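Search this site Enter keywords Go

The backpack shift

At Grudton, the pitch is that people will train the machines and then be freed by them. The second half is taking its time.

The word the company uses is "teacher". It is in the job ad, on the lanyards and in the welcome email, and I heard it nearly as often as I heard the air conditioning. Grudton took on its first teachers in July to do household and packing jobs by hand, over and over, holding a gripper like the one a robot will someday wear. The recordings go to a software firm called Trukumine, which sells the results to warehouses.

I have been told many times over the years that automation takes away the dull part of a job. What I found at Grudton was the dull part, carefully bottled. 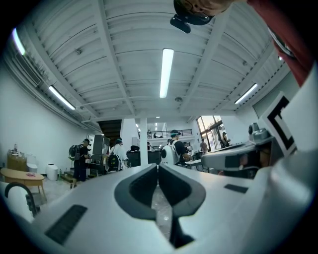 The main floor at Grudton during a working shift, with the mezzanine at the back.

A shift is eight hours with breaks. You put on the pack, pick up the grippers and go to your station, where the day's task is waiting. Fold this, lift that, put it back. Speed is not the point, the supervisors say, though there is a daily target of 114 clean recordings and everyone I spoke to could tell me where they stood against it. A recording with a fumble in it is thrown out, and so is one where you scratch your nose.

Most of the staff came from Mfaume, a parcel depot across the road that put in sorting machines and let 70 people go. The irony is not lost on them. One former sorter told me the new job was easier on the knees and harder on the shoulders. Another said she used to know the drivers and half their kids, and now she mostly knows a table.

Pay is a touch better than at the depot, and I don't want to wave that away. The building is warm in winter and there is no forklift trying to kill you. But the contracts run three months at a time, and when I asked a manager what becomes of a teacher once the lesson has been learned, I got a long answer about new skills and a growing field. I asked which skills. The answer got longer.
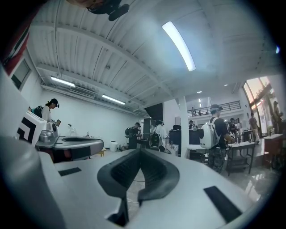 Weight is the complaint that comes up first. Staff asked for lighter packs in the second week and were told that a trial was on the way. In the meantime it is left to each person to manage, and you see why it matters when someone in a cap and a black T-shirt has a big white pack on their back and a small table to stand over. Tables are a sore point of their own. Several workers want them higher, and a request for adjustable ones has been with head office long enough to become a lunchroom joke.

The company's answer to most of this is a chart. Fikar, the consultancy that set up the floor, scores each shift for "flow", and flow is up. It does not score boredom, or sore necks, or what it's like to be marked on how you pick up a cup. I asked to see how the number was worked out and was offered a tour instead.

There is a version of this that could be fair. Several workers said they would like a share of what their recordings earn, the way a session musician might. Trukumine's licence fee starts at 1010 dollars a month for each robot, and none of that comes back to the floor. Management calls the idea "interesting". The next round of contracts is due to be signed on Tue 19 August, and the clause is not in the draft I was shown.

Contact the features desk | Copyright, all rights reserved | Back to top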